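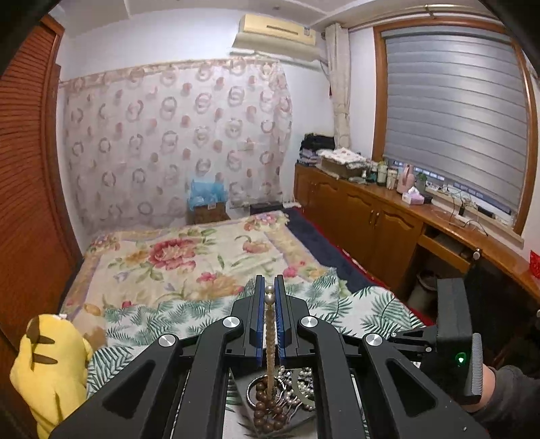

What do you do with a pile of old costume jewellery that you've inherited and never wear?

Wear a bit of it, mend what you really like, sell the few things other people will pay for and give the rest to someone who'll enjoy it, and don't try to do all of that in one weekend.

26 March 2018

I've been asked this a lot lately, mostly by friends whose mums and aunties are moving into smaller places, and I seem to have become the person who knows. I don't know, really. I've just made most of the mistakes already. My great-aunt Connie left me hers when she died and it lived in two biscuit tins under my bed for five years before I so much as lifted the lids (one of them shortbread, one of them those Danish butter ones that everybody's granny kept buttons in).

Connie wasn't rich and she wasn't glamorous, but she did like to be noticed. She worked on the ticket desk at the Ulach ferry for most of her life and she wore earrings to do it that you could have hung curtains from. She bought things on holiday, she bought things from catalogues, she bought things from the woman next door who sold them at parties. She had one good ring, which went to my cousin, quite rightly, and I got everything else.

The first mistake was thinking I had to find out what all of it was worth. I spent an entire July on this! I bought a jeweller's loupe, I read forums until one in the morning, I learnt to look for marks on clasps and the backs of brooches. I rubbed pearls along my front teeth, which you do to feel whether they're gritty or smooth, and which makes you look completely unhinged if somebody walks in with a cup of tea. Then I put the best bits in a sandwich bag and took the 109 bus to Abernathy's, the auction place above the old bank, and a very patient man went through the lot while I sat there working out what sort of sofa I was going to buy.

No sofa. He picked out one brooch that he thought might do well in a sale, and a silver bracelet, and everything else he pushed gently back across the table. The brooch made £300, which I was thrilled with and still am, but it had been sitting on the top of the tin the whole time and I could have taken it to him on day one and saved myself a month of chewing beads.

So if you're at the beginning of this, pick the five things that look best to you, show those to someone who does it for a living, and get an answer on them before you go any further. Most places will have a quick look for nothing if you ring first.

The second mistake was the car boot at Tristthorpe. I'd been told costume jewellery flies off the table, and it does, only it flies off at 50p a go, and people want to haggle over the 50p. I'd laid it all out on a velvet cloth (I know) and labelled it (I know!) and a lady in a cagoule told me I'd priced myself out of the field. By eleven I'd made enough for a bacon roll and half the petrol home. What I hadn't reckoned on was minding. Every time someone held one of Connie's necklaces up to themselves and pulled a face I wanted to snatch it back.

The best thing that came out of that morning was meeting Ulises Cabrera, who had the next pitch and was selling odds and ends of haberdashery out of a camper van. He watched me being got the better of for an hour or so, then came over with a flask and explained that I'd got it the wrong way round. People at car boots want to rummage. Chuck it all in a washing-up bowl, he said, one price for anything in it, and let them feel they've found something. I've done it his way since and it's a different day altogether. Children love it too, and you'd be amazed how long a seven-year-old will spend choosing a clip-on earring.

He also taught me to restring, which is the bit I've kept up. I go over to Tolell most months with whatever has come apart and we sit at his kitchen table with the radio on and argue about thread. He is a silk man. I like the nylon stuff that comes on a card with the needle already fixed to the end, as I can't thread a needle after dark any more. You want a tray with a lip on it, or failing that an old towel with the edges rolled up, and you want to lay the beads out in order before you cut anything. I ignored that the first time. It was a graduated string, big ones in the middle and tiny ones by the clasp, and I snipped it over the sink like an idiot. There is at least one bead still down there.

Knotting between each bead takes forever and your first go will look like a row of little fists. Carry on anyway. If you push the knot up close with a darning needle before you pull it tight it sits much better, and once your hands have got it you can do it while half watching something on the telly. I did a whole string through a repeat of a antiques programme, shouting at the valuations.

Cleaning, quickly, as I always get asked. A soft dry cloth for nearly everything. Don't soak anything with glued-in stones, don't dunk strung beads in water, and please don't use toothpaste, whatever your neighbour says. I took the plating clean off a lovely leaf-shaped brooch with toothpaste and it now looks like a dog's chewed it. Perfume and hairspray go on before the jewellery does, and then you give it a minute.

As for wearing it, that was harder than I thought it would be. I'm a jumper and jeans person and I felt like I was in fancy dress. What got me over it was putting one thing on, just one, for something dull. Connie's amber-coloured beads to the dentist. The enormous daisy earrings to the tip. I got a compliment from the man on the garden waste skip, and Connie would have dined out on that for a fortnight.

I'm down to the one tin now. A good few bits went to the drama group in Tolell, who were doing something with duchesses in it and cleaned me out of anything sparkly, and some went to my niece for dressing up, and I posted a parcel to one of Connie's friends from the ferry who wrote me such a nice letter back that I had to go and stand in the garden for a bit.

Next job is the clip-ons. I've got a whole bag of them and they pinch like anything, so if anyone has found a decent kind of cushion pad for the backs that doesn't drop off the minute you turn your head, leave me a comment and tell me where you bought it.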